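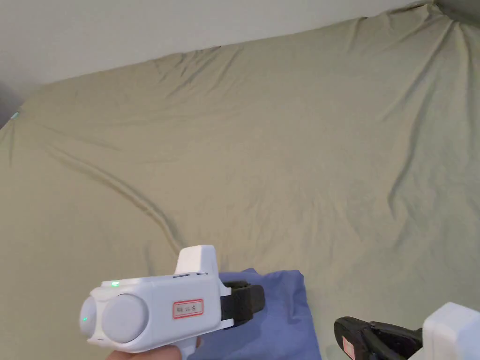 Step 6. Folding on the bed

I do all my folding on the bed, mostly so I can't go to sleep until it's finished! Pull the fitted sheet smooth first, because a lumpy sheet gives you lumpy folds. Mine is pale green, so a blue piece like this one shows up nicely and I can see where its edges are (white on white drives me nuts).

1. Lay the piece flat and smooth it from the middle out.
2. Fold both sides in, then bring the bottom up to the top.
3. Turn the rounded edge toward you and press out the air.

Note: Soft creases are fine. I quit chasing those back in July.

Caution: Don't stack more than 11 pieces if you're using the Kaltitz shelf. Mine slid off the back and I had to start over.

Got a fold that won't stay put? Go back to step 2 and make the sides narrower.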